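Bench notebook, Ploltier box cell
October, started 7:40 am

Flap trouble again, and this time I think we have it cornered! Wouter Coppens left the cell running the flap routine on the Tratgate cartons last night and the log was full of force stops this morning. 196 attempts, 13 of them ended in a stop, all on the same stage: jaws at the flap, arm about to swing it over. I cleared the log, put the speed down to 20 percent and spent the morning watching the wrist view and the force trace side by side, which was a lot more fun than it sounds.
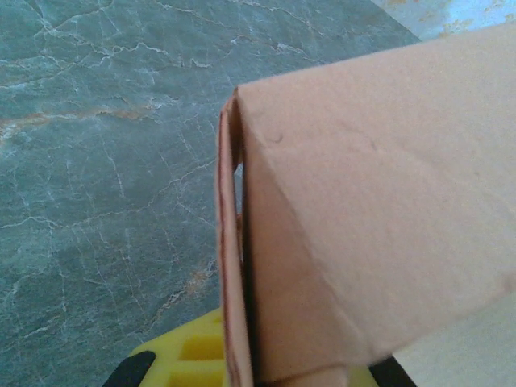
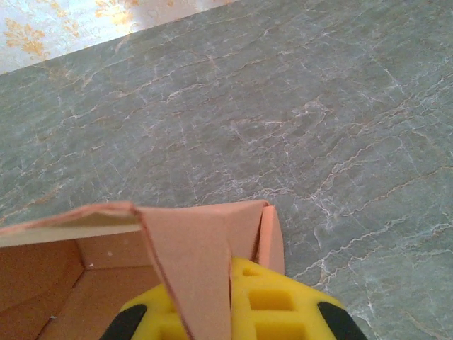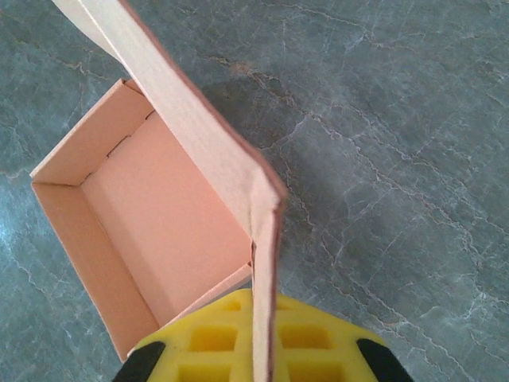 Wrist view, carton and yellow gripper on the marble-pattern top.

So, the fault. The force stop itself is doing its job and I don't want anyone touching the limit. What goes wrong comes earlier. The planner takes the flap as a flat plate with one hinge line. Real flaps have a second bend in them after a few cycles, and once that bend is there the free end swings in toward the fingers on its own. The jaws close on a narrow strip where the planner expects a wide one, the swing starts, and the load goes sideways into the finger instead of along it. Trace climbs, arm stops. Beautiful clean spike every time, I've saved a few for the Uysal people because they asked what a real one looks like.

Tried so far:
-- fresh carton, old settings: no stops before lunch
-- worn carton, old settings: stop on the second go
-- worn carton, approach moved closer to the hinge: better, but the left finger rubs the rim
-- worn carton, wider opening before the approach: best of the lot, ran clean until I quit for coffee

One safety note and it matters. After a stop the fingers stay closed and the flap is loaded like a spring. I reached in to free it without pressing the release first and it snapped back across my knuckles. No harm done, but my face was a lot closer than it should have been. Release from the panel, wait for the light, THEN hands in. I've taped that on the guard door in big letters. Wouter, please add it to the Villcombe start-up sheet too, they run the same fingers.

2:15 pm. Put the wider opening in as the default and tagged the old value in the config so we can go back. Still want to teach the planner about the second bend properly. A fold check on the wrist view before closing would do it, and I have half of that written from the spring tests -- very keen to try it.

Left for tomorrow: swap the left finger pad, rerun the worn carton at full speed, find out who has the good calipers.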